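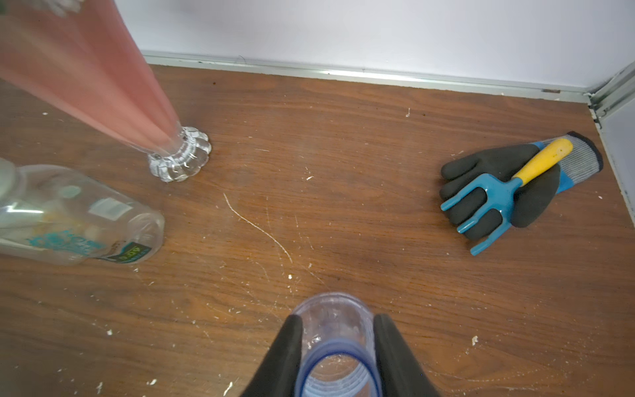
A clear plastic container held between the gripper fingers, with the work glove and garden fork beside it.

Binta Nwachukwu teaches robot arms at Rasico by moving them with her own hands, through a second set of handles. She came to this work in July, from a sewing shop, and she says the first week was hard for the wrists.

"You think you will be good, because you can pick up a bottle all your life," she told me. "But your fingers feel nothing. You must learn to look for the touch with your eyes."

One task is repeated 40 times before she may change the objects. A good repetition is calm, she explained, and it has no stop in the middle. When she hesitates above an object, the arm later learns to hesitate also – and this is difficult to remove.

I asked if she throws away the failed attempts. "Not all. If I miss and then correct it slowly, I keep it. The arm should know how to come back from a mistake."

Clear plastic is what she likes least. The edge of a bottle is hard to find from the wrist view, so she comes down slower and closes the fingers late. With two arms there is one more rule: the first arm holds, and the second does not move until the hold is steady. 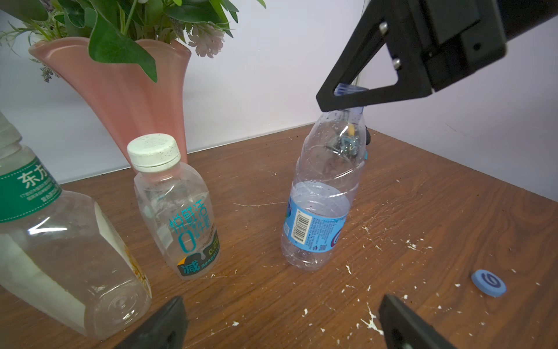

Tanko Igwe does not fully agree with this rule. He would let both arms move together from the first day, he told me, because people do it so, and a policy trained on waiting will always wait.

Nwachukwu has heard it before. "He can be right for fast work," she said. "I tried it for six days, and I had more drops. Maybe I try again when the new handles come."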